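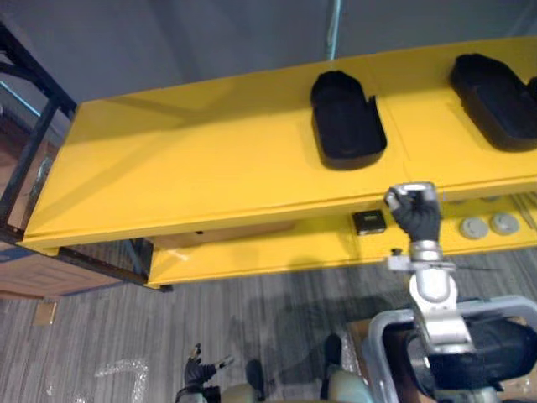
Section 4: Setting Up Stock Locations

Before you can receive or move stock in Ukulmont, each storage place in your building needs a location record. Finish Section 3 (Users and Sites) first. You must be signed in as a site manager to follow these steps.

4.1 Choose a naming pattern

A location name has up to 12 characters. You may use letters, numbers and hyphens. Spaces are removed when you save.

Most sites use aisle, bay and level, in that order. For example, B-07-2 is aisle B, bay 7, level 2. Use a zero in front of single-digit bays. Without it, bay 10 sorts ahead of bay 2 in every pick list.

Note: The pattern can be changed later, but printed labels will not match and must be replaced.

4.2 Add a single location

1. From the main menu, open Sites, then Locations.
2. Select New.
3. Type the location name.
4. Choose a type: Shelf, Floor, Cage or Transit.
5. Enter the weight limit shown on the rack plate. If there is no plate, leave the field blank and ask your supervisor.
6. Select Save. The location appears in the list in gray until a label has been printed for it.

4.3 Add many locations from a file

1. Open Locations and select Import.
2. Download the blank sheet. Do not rename the column headings.
3. Fill in one row per location. A file may hold up to 2000 rows. Split larger lists.
4. Select Check File. Rows with errors are listed by number.
5. Correct the errors, load the file again and select Import.

Caution: Import overwrites any location with the same name. Stock held there is kept, but the type and weight limit are replaced.
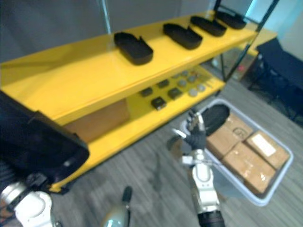
4.4 Print and fix labels

1. Tick the locations you want and select Print Labels.
2. Choose the label size that matches the roll in the printer.
3. Print one label and scan it before printing the rest.
4. Wipe the rack edge with a dry cloth and press the label on at the left end of the bay.

If the scanner beeps twice, the label was read but the location belongs to another site. Check the site name at the top of the screen.

Error 574 means the label was printed before the location was saved. Save the location and print again.

4.5 Mixed locations

By default a location holds one item code. To store several codes together, open the location, set Mixed to Yes and save. Counts at mixed locations take longer, as each code is entered on its own line. Keep items that look alike in separate locations.
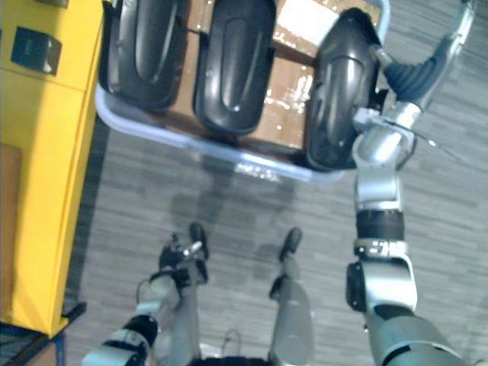

Shallow tray resting on taped cardboard boxes.

4.6 Close a location

1. Move all stock out and confirm the balance is zero.
2. Open the location and select Close.
3. Remove the label from the rack.

A closed location stays in reports for 7 years. Its name cannot be used again during that time.

Caution: Do not close a location while a count is open. The count will be canceled and any figures entered will be lost.

Go on to Section 5, Receiving Stock.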